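**Floor and furniture check, Trevham, ground floor** — A. Zúñiga, February

- [x] Walkways clear to full width
- [x] Floor seams flush, no lifted edges
- [ ] Chair glides. *Two missing. Order from Skjelbred.*
- [x] Low rails fixed at both ends
- [ ] Window-side glare. *Strong before noon — blind requested.*
- [x] Load label legible, 200 kg

Daylight through the room:

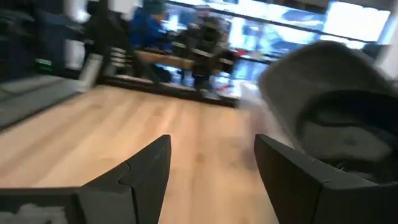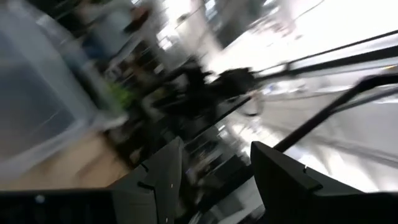
- [ ] Extinguisher tag. *Expired, Jillix to replace.*
- [x] Exit sign lit

Open items go to Dodthorpe. Recheck glides after fitting.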